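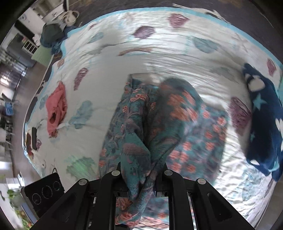
**Opening (slow down, I always rush this!)**

Hi everybody, I'm going to talk about the bed. Mine has a shell quilt, a flowery teal throw and whatever I dumped on it since breakfast, and I bet yours isn't far off.

- Clothes first, bedding second. Ask who does it the other way round (wait for hands)
- Tell the Gelulham story, but keep it short
- Fold the throw in half, then half again, and don't fuss over corners

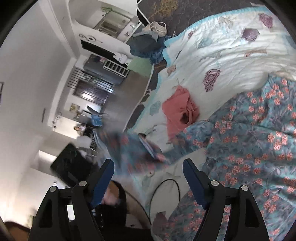 Lindiwe Mokoena wrote to me after the July talk that she never folds a throw at all, she just shakes it out and lets it land, and her bed gets made every single day. I love that! Read it out.

- Cords and chargers: off the quilt before you pull anything straight
- 20 minutes for questions, then hand out the sheets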